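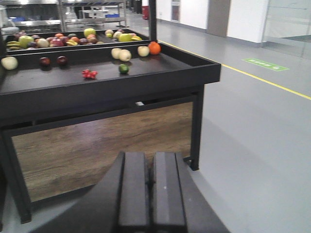 Software > Stuver > Meeting minutes

Stuver planning and control: Wednesday minutes
Posted June by Tapio Heiskanen, who lost the draw

1. Perception
Scanlon now labels fruit on the display trays. Plums and cherries are fine. Pale apples that touch still come back as one ambitious apple. Tapio to add 280 crops to the retraining set. 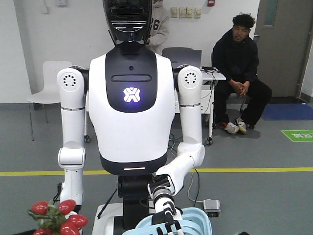 2 min read

2. Planner
Hiretti replans every time the basket pose moves, however little. The log from Tuesday's build has 1,034 replans, 9 of which changed anything. Agreed to put a threshold on it – value to be argued over in the ticket, where the rest of us can mute it.

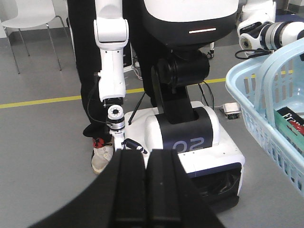
3. Collision model
Wunine still treats the basket as a solid block with a lid, a cautious view of baskets. The light blue one has an arched handle over the opening and slots in the sides, so the planner needs a real mesh with the handle as its own body. Old model stays behind a flag until the new one passes all 19 regression cases.

4. Grip control
Shiny packaging confuses the depth filter, and the force loop then
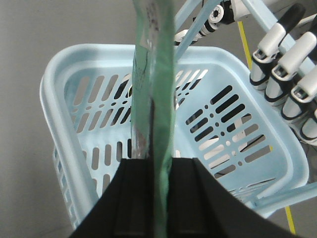 waits for a contact estimate that never settles. Proposal: time out and use finger position alone. Adopted without enthusiasm.

5. Any other business
Log file names. Deferred, again.

Contact the Stuver software group | Copyright Wunine | Back to top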